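10 Jan 2019

Back at the bench after the break, and the first job was the madder vat, which I'd left under a plate since before the holidays. It smelled like a wet barn but there was no mold on it, so I strained it through the old pillowcase and got a decent red-brown liquor out. I know the books say to start fresh. I wasn't going to pour away 200 grams of good root!

Plan for this round is to find out why the wool from the Presley batch keeps going orange on me when the Dantas yarn, same bath, same mordant, comes out that lovely brick color. Pilar thinks it's the scouring. I've been blaming the water. So today I scoured both the same way (long soak, tiny bit of soda, the mild soap from the Stetex bucket, two rinses) and mordanted them together in the big pot with alum and a pinch of cream of tartar. If the Presley skeins still go orange after that, then Pilar loses and it's something in the wool itself, maybe leftover spinning oil.

Note to whoever uses the big pot next: the dial on the left burner is reading low again. I had it set for 60 C and the glass thermometer said quite a bit more than that by the time I got back from the phone. Madder hates being hot, it goes brown and sulky on you, and I think that may be half the story with the December skeins. I've put tape on the dial with the real numbers. Please don't peel it off, I know it's ugly. 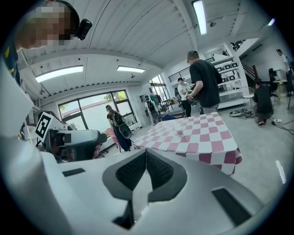 Anyway, the skeins went in just before lunch, 8 of them, four of each yarn, tied with different knots so I can tell them apart once they're all the same color. Single knot is Presley, double knot is Dantas. Last time I used paper tags and they turned to porridge, so lesson learned. I kept the bath low for the first hour and turned them with the long spoon whenever I walked past, then took the pot off and let it sit.

Pilar Paredes came over while I was rinsing the first two and we had the water argument all over again. She grew up dyeing with her aunt's well water, very hard, and swears the chalk is what makes madder red. I said fine, then let's add chalk to half and see. So now there's a second pot going, smaller, with a spoonful of chalk stirred in and one skein of each yarn moved over to it. It does muddle my nice clean comparison, I admit that, but I was curious and so was she.

First look, still damp so don't hold me to it: the plain pot is giving a warm rust on both yarns, with the Presley maybe a shade yellower. The chalk pot is clearly redder. I'm trying not to be annoyed. She has already written "chalk" on the whiteboard in very large letters.

Things to do before next week: wash everything properly once it's had a few days to dry, cut snippets for the sample cards, and put a card in the south window for the light test. Cover half with foil and leave it until April. The last set I did that way got moved to a drawer by somebody tidying up, so this time it's getting a big red DO NOT MOVE on the back.

Also need to reorder alum, we've got enough for maybe one more big pot. The Takance order form is in the blue folder, the price went up and they want a minimum of 3 bags now. Could split it with the print people downstairs if they're running low too, I'll ask.

Chalk pot stays on the back shelf overnight with the lid on. Plain pot can be emptied by anyone who needs it, but save the liquor in the white bucket please, I want to try an exhaust bath on some of that scrap linen and see if I can get a pink out of it.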